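Check the wrist view before you record

Load the Kandard scene, open the gripper with the reset command, and step the simulator 12 times so the fingers settle. Then render one frame from the wrist camera.

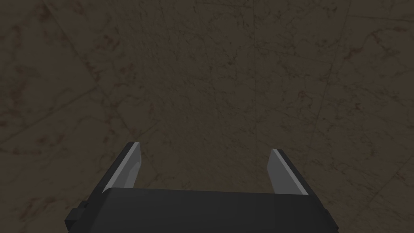
Render: Karim Soliman / Plulus

Both fingertips should be in view with the gap between them clear. If the brown ground texture shows through the pads, the near clip plane is set too far out. Lower it and render again. Save the camera pose to the config file, then start the 600-step run.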